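3.2 Cell setup

The Hudcombe cell has two arms over one metal table. Both were leveled and re-zeroed in June after the left gripper drifted 2 mm at the fingertips. Joint speed was capped at 600 for every run, and base offsets were kept in the Nudlow config file. 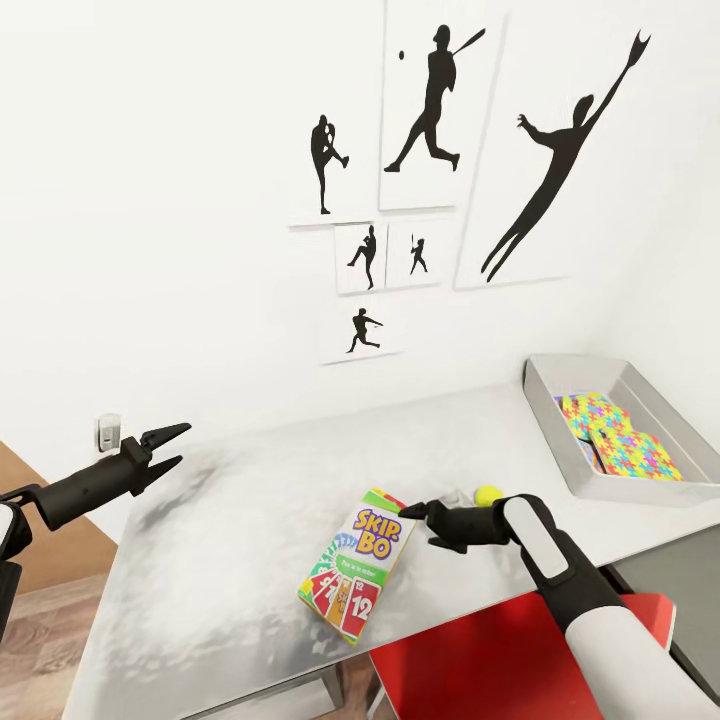
3.3 Gripper check

Each gripper was opened and closed 5 times with no load. Error 3005 (finger stall) came up on the left side only. Refitting the finger screws cleared it.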